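Notes on Hosting a Street Supper in Birkley

31st August

The following is a record of the arrangements made for this year's street supper in Birkley, together with certain opinions on how such an event ought to be planned. It is offered to residents of other streets, several of whom have written to this blog since the spring asking for particulars.

Permission to close the street was requested in April. The form is short, but it must be accompanied by a sketch showing where vehicles will be diverted and which driveways will be blocked. Our first sketch was returned to us, as it did not show the alley behind the even-numbered houses. The second was accepted. Applicants are advised to walk the route with the sketch in hand before sending it.

Notices were delivered to every door twice. The first notice gave the hours of the closure and asked each household to state how many would attend. The second repeated the hours and listed what each household had agreed to bring. Email was considered and set aside. A number of the older residents do not use it, and a sheet of paper on the refrigerator is seen every day.

Cost

The whole supper was paid for with $830, collected in advance. Of this, $471 went to the rental of tables and chairs from Leung, a rental firm on the Jakville road, and the remainder covered the barriers, ice, charcoal, paper goods and a deposit on the portable sink. The deposit has been returned. It is my view that a fixed contribution per household works better than a collection at the table, which embarrasses those who have left their money indoors.

Leung required that the chairs be stacked and the tables wiped down before collection. This took longer than the supper itself seemed to, and next year it should be assigned to named households in the second notice.

Food

The question of food was settled by dividing the street into sections. Houses at the Rasaston end brought main dishes, those in the middle brought salads and bread, and those at the near end brought dessert. There was far too much potato salad. The grilled corn was gone within minutes and should be doubled. Each dish carried a card stating its ingredients, including nuts, milk and eggs, and this practice will be continued.

Hot dishes were kept on the shaded side of the street. I would not again place the dessert table in full sun, whatever the advantage of having it near the outlet. Two cakes had to be taken indoors and served from a porch.

Drinks and glassware

Glass was not permitted on the pavement. Some residents regarded this as excessive, and one household wrote to say so at length. The rule was kept. Children attend these suppers without shoes, and a broken tumbler on asphalt is not easily cleared in failing light. Lemonade, iced tea and water were set out in dispensers with taps, and wine was poured by those who had brought it.

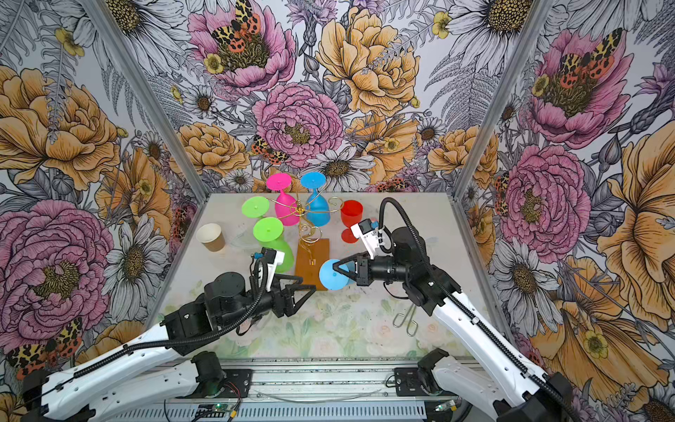

On the matter of disposable cups, opinion on the street remains divided. They are cheap and require no washing, but they blow over when empty and people take a fresh one at every visit to the table. We bought more than we needed and still ran short. My own preference is that each household bring its own unbreakable drinkware, marked with a strip of tape bearing the house number, and carry it home at the end of the evening.

Seating and noise

Tables were placed end to end down the center of the street, with a gap at every fourth table so that people could cross. The gaps were well used. Music was limited to one speaker at low volume and was turned off at nine, in keeping with the terms of the permit. No complaint was received from the adjoining streets.

Rain remains the chief risk. We had no covered alternative this year and were fortunate in the weather. The church hall in Jakville may be reserved for an evening, and I have asked for its rates. They will be posted on this page when they arrive, along with a blank copy of the second notice for anyone who wishes to adapt it.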